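3.2 Panel geometry and support conditions

The west screen at Pletura was divided into 109 bays along the property line, each bay carried by a pair of galvanised posts set on a common grade beam. Panels hang from the posts on slotted brackets, so that thermal movement is taken up at the top fixing while the lower fixing stays in bearing. The slots were sized for an 80-degree annual range in surface temperature, measured on dark-coloured metal facing west.

Two panel types were considered. The first, designated Bollex in the tender drawings, is a folded aluminum sheet with a perforated field and a solid margin. The second, designated Benedetti, is a flat sheet stiffened by ribs welded to the back. Both have the same overall dimensions and can be exchanged within a bay without altering the posts. The open area of the perforated field was held at 46 per cent for the Bollex panel. No perforation was provided in the Benedetti panel, which was intended for the bays next to the transformer yard, where a continuous barrier was required.

Wind load on the perforated panels was reduced in proportion to the open area only for the centre of the field. The margin was treated as solid. This is conservative for winds normal to the wall and less so for oblique winds, which tend to govern at the corner bays.

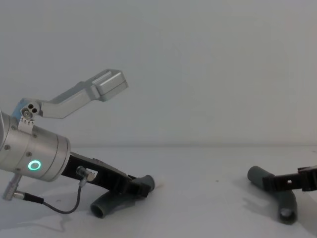
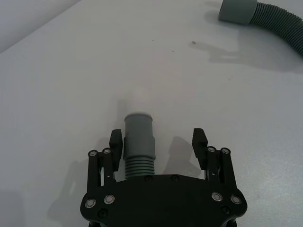 Figure 8. Plastic fittings and fasteners.

Bohdana Koval
Research Associate, Building Envelopes

3.3 Behaviour at the corner bays

At the two corners the wall turns through an obtuse angle and the posts are closer together than elsewhere. The shorter span lowers the bending moment in the panel, but the local suction is higher and the net effect on the fixings is an increase. Bracket forces were calculated for both panel types with the corner post modelled first as rigid and then with its actual base stiffness. Allowing the base to rotate moved load away from the corner post and onto its neighbours – a result that was sensitive to the assumed stiffness of the grade beam.

The brackets at the corners were therefore made from thicker plate, with the bolt pattern left unchanged. Keeping one pattern throughout simplified the drilling templates and meant that a panel could be rehung in any bay of matching width.

3.4 Drainage and access

Water running down the face is collected in a shallow gravel strip and led to the Nilis culvert at the low end of the site. The gap between the bottom edge of the panels and the gravel was set to allow clearing of leaves with a rake. Maintenance access is from the inner side only, and the lower fixings can be reached without a ladder. Replacement of a single panel requires the release of its own brackets but none of those on the adjoining bays.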